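Bathroom week, or how I learned to love a sink

28 Jun 2025

Imo has moved into the bathroom. Those of you who have been reading since October will remember that the kitchen was meant to come first, but the kitchen has people in it at all hours, and I do like to leave things set up overnight (my family are very patient, but they do need to eat!).

So the sink it is, and what a lovely awkward thing a sink is. A table is flat and tells you where it stands. A basin curves away in every direction, and it is glossy too, so the depth readings go all to pieces near the rim. Duarte Barreto warned me about this over at Drillden and I nodded along without really listening — sorry, Duarte. 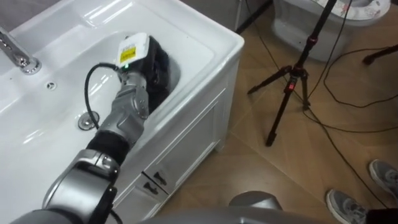 The bit that has eaten most of my evenings is the reach. Getting the hand down into the bowl means the elbow has to come up and over the cabinet edge, and my first planner loved to take the shortest way, straight through the vanity. I now give it 3 points to pass through before it goes down, which feels like cheating but has saved a good deal of paintwork. I have also slowed the last part right down, and I keep one thumb on the stop button all the same.

Next job is the cable on the hand. I'd like it held closer to the wrist, and Lauri Nurmi has promised me 2 of his printed clips to try. More when they arrive.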